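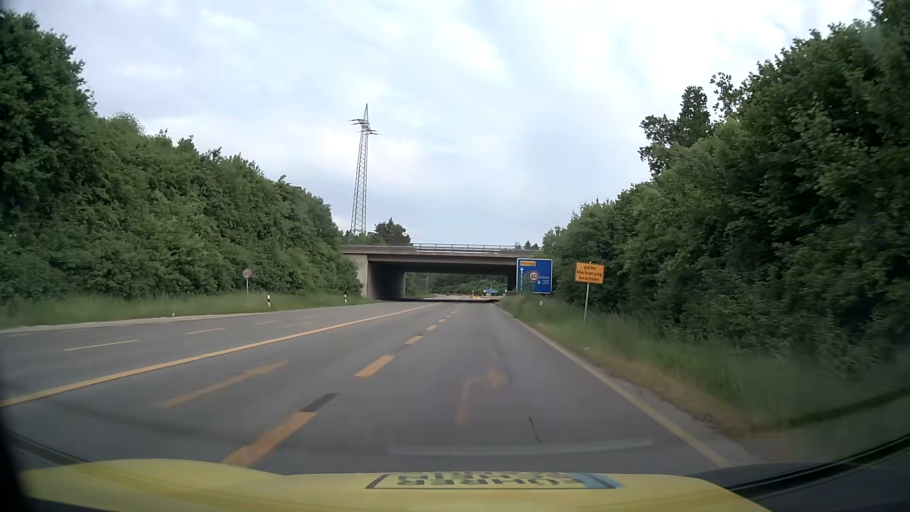

Clillside Road Gallery

The road between Hovurow and Sampaio is 36 miles long, and most people who use it don't think about it much. I drove it for years before I started paying attention to the bridges, signs and power lines along the way. This page covers the stretch at Clillside, where the road goes under the overpass. It is one page in a set. The others cover Skerkelcombe, the Hovurow end and the old Sampaio junction, and they will go up when I have sorted the notes for them.

There is one picture on this page for now and the notes all go with it. I used to keep a separate page for every view, but they got too short to be useful, so the entries are grouped under headings. If you only want the bridge, skip down to it.

Page last changed 2 Nov 2019.

The overpass

Flat concrete deck, grayish brown, with a metal railing along the top edge. It carries the farm road from Clillside across to the fields on the far side. People in Clillside call it the Top Bridge, although there is no bottom one.

The railing is the plain kind, with thin uprights and horizontal rails. From the road you see it against the sky and not much else of what is up there.

The abutment on the left is lighter on its outer face and very dark on the inside wall. The opening is a wide rectangle. I like this shape better than the arched bridges nearer Sampaio, which are older and get most of the attention.

There is a band of shade across the pavement under the deck. On a cloudy day it is still quite strong. Drivers coming from Hovurow should have their lights on here anyway, in my opinion, but few do.

The pylon

Gray steel lattice, left of the bridge as you drive toward it, and a good deal taller. It comes to a point, and the crossarms sit just below the tip, staggered, reaching out on both sides.

For anyone trying to find this spot from the Hovurow direction, the pylon is what to look for. It shows over the trees well before the bridge does. Torbjørn Strömberg, who used to drive a delivery route here, told me he timed his coffee by it. He poured at the Skerkelcombe turn and was finished by the pylon.

I have had one email asking which line this is and where it goes. I don't know. If you have an old utility map of the Clillside area I would be glad to see a copy.

The trees

Both sides are thick with trees and shrubs. The left bank starts very tall and slopes down toward the bridge, and the leaves make almost a solid wall. The darker patches are hollows between the branches.

The right side climbs from beside the bridge. One tree in the upper part of it is taller and darker than the ones near it, and stands up against the bright clouds. The outline of that crown is uneven, with small gaps where the sky comes through.

The rounded, dark green tree that shows above the deck, to the right of the foot of the pylon, is a favorite of mine. Kevser Ersoy asked me what kind it is. I have never been close enough to say. The farm road has no place to leave a car, and the bank is too steep to climb in ordinary shoes.

When I first drove this road the banks were low enough that you could see the roofs of Clillside from the car. In February, with the leaves down, you still get a piece of one chimney if the passenger looks at the right moment. The rest of the year it is all green.

The big blue sign

Large, rectangular, blue with a white border, standing at the edge of the growth in front of the right end of the overpass. It hides part of the support on that side, so this is not the best angle if the supports are what you came for.

There is a small orange panel near the upper left of the sign. The lettering on it is too blurred to read here, so please don't write to ask me what it says.

Colleen Lachance collects notes on road signs and has been after me for the height and width of this one. I don't have them. I would not stop on this road to measure a sign, and I would ask readers not to do it either.

Past the bridge

Look through the opening and there is another blue sign, a small directional one, far ahead and right of center. Just below and left of it are small orange-and-white construction markers, and beside those a tiny reddish-and-white board at the roadside.

The road seems to bend there. It does — the curve is an easy one, to be taken at normal speed, but it comes up sooner than you expect after the straight run to the bridge. Watch for the markers.

More green beyond that, trees and bushes filling in the whole background. The next thing of interest is the Skerkelcombe turn, 4 miles on, and it will have its own page.

The road surface

Asphalt, more than one lane. I get more questions about pavement than I would have guessed when I started the site. Aaliyah Turcotte wrote to say the Clillside stretch is quieter to ride on than the part by Hovurow, and I agree with her. I have no idea what the difference is.

The sky

Pale blue-gray with soft white patches, brightest toward the upper right, grayer low in the middle. This is ordinary weather for the valley. I prefer it for bridges. In full sun the underside goes black and the railing is hard to make out.

Corrections and additions

Sølve Lindqvist pointed out that an earlier version of this page had the Skerkelcombe turn 3 miles from the bridge. He is right that it is 4, and I have fixed it. The same mistake was on the Hovurow notes and I have taken it out there too.

Two readers asked for directions on foot. There is a path from the Clillside bus stop that comes out on the farm road at the far end of the bridge. It is muddy for most of the year and the last part follows a field edge. Keep to the edge, and close the gate.

Still wanted for this page: anything on when the deck was built, the name of the farm road as it appears on older maps, and any view looking back toward Hovurow from before the banks grew up. Prints can be left for me at the Sampaio library desk — put your name on the back so I can return them.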